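The Fine Print of the Stacked Discount

Retailers call it stacking: two or more reductions applied to one order. Shoppers who use it tend to learn the rules by losing money at checkout. The order in which a store's software applies each reduction decides the final price, and that order is seldom printed on the offer.

Take a cart worth $800 with a $31 voucher and a 10 percent code. If the percentage comes off first, the total is $689. If the voucher comes off first, it is $692.10. The gap is small on one order. A store that ships 2,000 such orders keeps an extra $6,200 by choosing the second method.

Corina Moser wrote checkout rules for the online housewares store Ukader until July. She says most systems hold a priority number for each promotion, and the lowest number runs first. "If two offers share a number, the older one wins," she says. "Customers read that as a glitch. It is a setting."

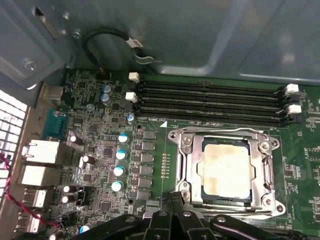 Minimum spend is the second source of trouble. Some stores test the threshold against the cart before any discount, others after. A code that requires $500 may fail on a $510 cart once a member reduction has been taken. At Jirnham, which sells office goods by mail, the test is run twice, and the code drops out without a message if the second test fails.

Returns are handled less evenly still. Konrad Thaler, a billing analyst at Groststead, separates stores into two groups. The first spreads the discount over every item by price and refunds the reduced amount. The second recalculates the order as if the returned item had never been bought, which can cancel the code on everything else.

Thaler advises saving the itemized receipt, with each reduction on its own line. Stores that show only a single "savings" figure will usually supply the breakdown on request.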